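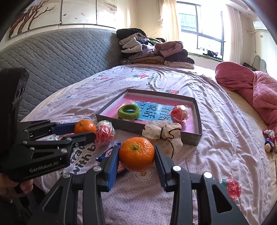 Mandarin oranges, a good size for the small cone.

Folby Citrus Press
By Zarumus Kitchen Goods

$39
In stock
Color: Cream / Slate / Moss

Add to basket
Save for later

About the Folby

We have been selling kitchen things since 2000, and in all that time we have probably been asked for a decent citrus press more often than anything else in the shop. People have tried the glass ones that their grandmother had (lovely, but they slide all over the counter), and the squeezy kind that shoots juice up your sleeve, and the electric ones that are such a chore to wash that they end up living on top of the fridge. The Folby is the one we use ourselves, at home and in the little kitchen behind the shop, and we are very happy to finally have it back in all three colors!

It's a plain sort of thing, a stoneware jug with a pouring lip and a press that sits on top. You cut your fruit, push it down on the cone, give it a few turns and the juice runs through the strainer into the jug. The base has a wide rubber ring set into it so it stays put on a wet counter, and the handle is big enough for a whole hand, even if you have large hands or you're still wearing oven mitts from the other thing you were doing.

There are two cones in the box. The large one is for oranges, lemons and most grapefruit. The small one is for limes, mandarins and clementines, and we think it's the reason so many people write to us about this press. Mandarins are sweet and soft and they tend to collapse on a big cone, so you get half the juice and a lot of torn skin. On the small cone they open up nicely, and four or five of them make a very good breakfast glass.

What's in the box

Stoneware jug with pouring lip
Large cone and small cone
Cernodetti stainless steel strainer
Lid, so the jug can go in the fridge
Recipe card for mandarin and ginger cordial

Details

Height with press fitted: 7 inches
Jug holds: 400 ml to the line
Jug: glazed stoneware
Cones: beechwood, oiled
Strainer: stainless steel
Base ring: rubber, made by Pruvost, replaceable

Looking after it

The jug, lid and strainer can all go in the dishwasher. The cones can't, I'm afraid. Rinse them under the tap as soon as you've finished, stand them on end to dry, and rub in a few drops of food-safe oil whenever they begin to look pale. If pulp has dried into the strainer, leave it in warm water while you have your breakfast and it will brush out. Please don't put the jug in the oven or on the stove.

A few tips from Ylva

Ylva Westerberg has been choosing our kitchen range for years and she drinks more juice than the rest of us put together, so we asked her to write down how she does it.

"Take the fruit out of the fridge the night before if you can remember to. Cold fruit is stingy. Then roll each one on the counter under your palm, quite firmly, before you cut it. Cut across the middle, never from top to bottom. With mandarins I press lightly and turn slowly, and I stop as soon as I feel the cone reach the white part, or the juice can go a bit bitter. If I have too many I freeze the juice in ice cube trays and drop the cubes in sparkling water. My children think this is very fancy."

Questions we get a lot

Can I buy the cones separately?
Yes, both sizes. Look under Folby Spares, where you'll also find the base ring and the strainer.

Will it do a big grapefruit?
Most of them. For a really enormous one, cut it in quarters and squeeze each piece over the cone by hand.

Is it all right for left-handed people?
Perfectly. The handle sits opposite the lip and you can turn the fruit either way.

Delivery and returns

Orders placed before 2 p.m. leave us the same working day. The Folby travels in a molded paper box with no plastic filling, and if the jug does arrive chipped, just send us a photo and we'll post another one. You have until the end of the following month to change your mind, as long as the cones are unused.

The moss glaze is made in smaller batches than the other two, and the next one is due in September.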